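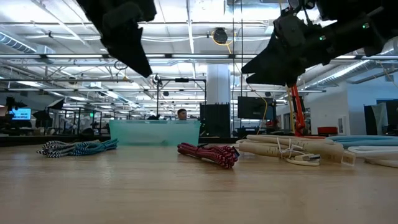
浅色木桌面上盘着的编织线缆

Fakoreo出版社数字业务例会纪要

日期：2月5日
地点：社内小会议室
出席：总编室、数字部、发行部、财务部、版权部、美编室各有代表到会
列席：Futstead公司客户代表（仅参加第二项，讨论结束后离席）
缺席：营销部（事先请假，书面意见已收到，见第四项）
主持：总编室
记录：数字部

一、上次纪要与遗留事项

上次纪要获得通过，有一处更正。原文写“各部门同意扩大订阅业务”，财务部表示当时只同意“研究是否扩大”，要求改回。数字部查阅了手写记录，确认财务部说法准确，已改。

遗留事项逐条核对：

旧书电子版权清理。版权部报告，早年合同里没有写明电子权利的品种仍在逐份翻查，进度慢于预期。有些合同只有复印件，有些附页与正文对不上。发行部问能否先上架、后补手续，版权部不同意。主持人也不同意，此事不再讨论。

电子书封面缩略图。美编室已重做了一批，主要是放大书名、去掉腰封上的小字。数字部认为效果改善，财务部问“改善”以什么为依据，数字部承认目前只是看着清楚了些，没有点击数据可以对照。记录在案，不作为成果上报。

盗版链接投诉。继续做，没有新情况。版权部提醒，同一批文件换个网址又会出现，投诉成功的件数不宜当作盗版减少的证据。

二、Flilik订阅平台试点结果

背景：本社有8种书放在Flilik订阅平台试点，由Futstead代理上传、对账和结算。Futstead客户代表到会介绍结果，并提出把全部可售电子书品种转入订阅的建议。

Futstead的介绍要点如下。试点期间这些书合计获得3,226次“有效阅读”；读者完读情况“令人鼓舞”；订阅用户与单本购买用户“基本不重叠”，因此不会影响原有销售；越早全品种进入，平台给予的推荐位越好。

讨论较长，分问题记录。

关于“有效阅读”的定义。财务部问，翻到什么程度算一次有效阅读。代表答，以平台标准为准。财务部问平台标准是什么。代表答，标准由Flilik掌握，会随产品调整而更新，Futstead收到的是计算后的结果。财务部请代表确认：也就是说，我们和代理方都不知道这个数字是怎么算出来的。代表表示可以回去向平台索取说明。请记录：在拿到书面定义之前，这个数字不应出现在本社任何对外材料中，也不应与单本销量放在同一张表里相加。

关于完读。总编室问“令人鼓舞”对应的具体比例。代表表示不便提供单品种数据，平台提供的是同类图书的区间。总编室指出，同类图书里有多少是篇幅很短的小册子，有多少是本社这种带注释的长篇，差别很大，拿一个混合区间来说明本社的书有人读完，说不通。代表表示理解。

关于用户不重叠。发行部认为这是全部介绍中最要紧的一句话，也是证据最弱的一句。单本购买的用户信息在各家零售平台手里，订阅用户的信息在Flilik手里，两边并不互通，请问重叠情况是怎么比对的。代表答，依据是平台所做的用户问卷。发行部问问卷对象是否包括只在别处买书的人。代表答，问卷面向平台现有订阅用户。发行部认为，去问已经订阅的人是否还会单本购买，得到的回答不足以支持“不影响原有销售”这个结论。数字部补充，试点的几种书在试点前单本销量本来就低，即使完全被订阅替代，账面上也看不太出来；如果换成近期的主力新书，情况可能完全不同。

关于推荐位。美编室问，试点期间承诺过的首页推荐实际出现过没有。数字部翻了自己的截屏记录，有过专题页露出，位置需要下拉较多才能看到，首页未见。代表表示首页为千人千面，出版社账号看到的与普通读者看到的不一定相同。主持人问，那么出版社有什么办法核实推荐位是否兑现。代表答，可以由平台出具说明。主持人表示，由承诺方自己出具兑现说明，价值有限，但有总比没有好，请一并提供。

关于独家条款。版权部读了Futstead转来的新合同草稿，指出其中有一条要求入库品种在合同期内不得进入“性质相近的服务”。“性质相近”没有界定。公共图书馆借阅算不算，高校按年采购的数据库算不算，捆绑在阅读设备里的试读算不算，都看不出来。代表认为不包括图书馆。版权部要求写进合同，口头认为不算数。代表同意带回。

关于结算。财务部说明，试点收入按平台收入池分成，池子大小和总阅读量都由平台公布，本社无从复核。财务部没有指平台造假的意思，只是提请各部门注意，这种结算方式下，同样多的人读同样多的书，收入仍然可能下降，原因可以完全与我们无关。作者来问的时候，我们也解释不了。版权部补充，早年合同里作者的电子版税是按“每册售价”约定的，订阅没有每册售价，照现有条款付版税，要么付多，要么付少，总之都没有依据。

Futstead代表离席后，继续讨论。

数字部认为，对方答不上来的问题很多，但试点本身投入不大，全盘退出也没有必要。订阅服务毕竟是一部分读者的阅读习惯，长期缺席也有代价。财务部问这个代价怎么估算，数字部说估算不出，只能说感觉有。财务部说对方的材料也是这样写的。主持人请双方就事论事。

发行部提到，代理方的收入来自经手流水，建议我们全品种转入，与代理方自身利益一致，这一点应在判断时打个折扣。数字部同意。

总编室的意见是，行业里隔一段时间就有一种新模式，说法都差不多，先说市场在迅速增长，再说晚来的没有位置。过去几种模式里，有的留下来了，有的连结算余款都追得很费劲。本社规模小，承受不了把全部品种押上去的后果，但可以承受继续小规模试。

议定：
现有试点品种维持不动，不增加。
不同意全品种转入，由数字部书面答复Futstead，语气客气，理由写清楚。
书面索取三样东西：有效阅读的定义，本社单品种的完读数据，推荐位兑现说明。
独家条款未改之前，不签新合同。
版权部起草订阅收入的版税补充条款，先从试点品种的作者谈起。

三、Yusuf阅读器预装提议

数字部介绍，Yusuf阅读器的内容部门来函，希望本社提供一批书作为新机预装内容，随机赠送给购机读者，不另付费，理由是可以“为出版社带来长期读者”。

发行部反对。理由一，来函没有说明预计出货量，送出去多少份我们事先不知道，事后也无法核对。理由二，预装内容在读者心里往往等同于说明书，打开率一向可疑。理由三，设备厂商把书当成赠品，读者以后看到同一作者的书标价出售，反而觉得贵。

数字部认为理由三没有证据。发行部承认没有，是根据书店里听来的话推测的，可以划掉。前两条保留。

总编室问，可否只提供样章。数字部已私下问过，对方回答样章“体验不完整”，希望是全本。总编室认为，对方既然看重完整体验，可以为完整体验付费。

版权部提醒，赠送也属于授权，需要作者同意，不能因为不收钱就绕过去。有几位作者过去对免费赠送很不高兴，本社为此写过道歉信。

美编室另外提出，Yusuf阅读器对本社图文书的显示一直有问题，脚注跳转之后回不到原位，竖排引文会变成横排，图注有时跑到下一页。读者来信抱怨的时候，抱怨的对象是出版社。即使将来要合作，也应先解决显示问题。数字部说此问题反映过，对方答复“已列入计划”，没有时间表。

议定：不提供全本预装。可以提供样章，样章末尾保留购买信息。若对方愿意按份付费，另行讨论。显示问题由美编室整理成一份带页码的清单，发给对方，抄送数字部。

四、电子书定价

营销部书面意见由数字部代读。大意是：建议将电子书价格统一下调到接近订阅平台月费的水平，以免读者觉得不如去订阅；同时建议增加限时促销的频率；营销部认为低价能带来评论，评论能带来销量。

财务部对书面意见逐条作了回应。月费买到的是一段时间内的随便翻，单本买到的是一本书，两者放在一起比价，是平台希望读者做的比较，我们没有义务跟着做。至于促销，去年做过的几次限时降价，降价期间销量上升，恢复原价之后一段时间销量低于平时，两段合起来看，多卖出的册数有限，收入基本没有增加。财务部提请注意，营销部的总结只取了降价期间。

数字部为营销部说了几句。促销确实带来一些新评论，而没有评论的书在零售平台上很难被搜到，这一点不应完全否定。但评论带来销量的说法目前只有相关，没有因果，卖得好的书本来评论就多。

发行部介绍了纸书方面的情况。1月有一种学术译著的纸本加印，印数400册，当时有人担心电子版低价会冲击纸本，目前纸本出货正常。发行部同时说明，只是这一种，而且时间很短，不应据此得出电子书不影响纸书的结论。总编室表示赞同，并希望以后各部门报喜时都能附上这样一句。

总编室认为，定价讨论每次都回到同一个地方：没有人能说出读者愿意为什么样的电子书付多少钱，大家各拿各的例子。与其再议一轮，应先做一次像样的对照。数字部提出，选2种体量、题材、出版时间都接近的旧书，一种降价，一种不动，其他条件保持一致，观察一段时间。财务部指出样本太小，结果好坏都可能是偶然。数字部承认，但认为比现在什么都没有要强。财务部同意做，条件是事先写下判断标准，不能等数据出来再挑有利的指标。

美编室问，若观察期间零售平台自己做全站促销怎么办。数字部答，会在记录中注明，如影响太大则作废重做。主持人要求把这一条也写进方案。

议定：不统一降价。按上述办法做对照，方案由数字部起草，财务部审核判断标准。营销部的促销计划暂按原频率，不增加，每次促销的总结须包括恢复原价之后的一段。请数字部把讨论经过转告营销部，避免对方只看到结论。

五、市场报告的订购

数字部收到几份电子书市场报告的推销函，询问是否订购。函中附有摘要，均称电子书市场即将进入新的增长期。

财务部比较了几份摘要，发现对“电子书”的口径并不一致。有的把有声书算进去，有的把网络连载算进去，有的只算单本销售，还有一份没有写口径。几份都说增长，可是增长的未必是同一样东西。

总编室说，往年订过的报告放在柜子里，预测部分与后来的情况对照过没有。数字部答没有。总编室建议先把旧报告拿出来对照一遍，看看哪家说得比较准，再决定是否花钱。此项工作不费什么钱，只费些时间，结果对各部门都有用。

版权部表示，海外版权谈判时对方常引用这类数字压低预付款，手头有一份口径清楚的报告会有帮助，哪怕结论不可靠，至少可以知道对方的数字从哪里来。此意见得到认可。

议定：本年度暂不订购。数字部对照旧报告，下次例会汇报。如版权部因具体谈判需要，可单独申请购买相关章节。

六、书目数据

数字部报告，在零售平台抽查本社电子书页面，发现若干错误：译者漏署，丛书名前后不一，分类放错，有一种书的简介用的是另一种书的文字。Futstead说是本社提交的表格有误，查下来有的确实是本社的错，有的是上传过程中产生的，有的查不出来。

总编室认为，这件事比前面几项都更值得花力气。讨论订阅和定价讨论了大半个会，而读者连译者是谁都看不到。译者漏署已有人来信，信写得很克制，应尽快更正并回信。

发行部问，为什么错误是抽查才发现的，上架之后有没有人看。数字部答，流程上规定上架后要核对，实际上新书集中的时候常常跳过。主持人要求今后核对必须留记录，未核对的品种不计入已完成上架。数字部表示人手紧张。主持人表示知道，人手问题另议，记录仍然要留。

美编室提出，不同平台显示的简介长度不同，长简介会从中间截断，截断处往往正好是一句话的前半句。建议简介首段单独可以成立。总编室同意，责成编辑写简介时照办，旧书遇到再改，不专门返工。

议定：数字部列出全部已知错误，先改署名，再改简介，最后改分类。属于Futstead责任的，要求对方限期更正并书面确认。译者来信由总编室回复。

七、其他

关于人工智能朗读。有服务商来函，称可将本社全部书目自动转成有声书，费用极低。数字部听过样音，普通叙述尚可，人名和古文断句错误较多。版权部指出有声权利多数不在本社手中。总编室认为没有讨论的基础，回函婉拒即可。

关于读者邮箱。邮箱里积压了一些电子书退款请求，多数应由零售平台处理，但读者不知道该找谁。数字部拟一份统一答复，说明去哪里申请。财务部要求答复里不要承诺结果。

关于内部报表。财务部再次请求各部门停止在报表中使用“显著”“大幅”“持续向好”等词，直接写数。数字部问没有数的时候怎么办，财务部答那就写没有数。

关于会议时间。本次讨论订阅一项用时过长，后面几项较为仓促。下次把书目数据排在最前。

待办汇总

数字部：书面答复Futstead并索取材料；起草定价对照方案；对照旧市场报告；列出书目数据错误；拟读者退款统一答复；婉拒朗读服务商；向营销部转达第四项讨论。
版权部：起草订阅版税补充条款；继续清理旧合同；对新合同草稿提出书面修改意见，重点是独家条款。
财务部：审核对照方案的判断标准；把试点收入与单本收入分表列示。
发行部：继续跟踪加印译著的纸本出货，下次报告时仍注明样本有限。
美编室：整理Yusuf阅读器显示问题清单。
总编室：回复译者来信；向编辑通知简介首段的写法。

下次例会时间另行通知。对本纪要有异议的，请在下次例会前以书面形式告知数字部。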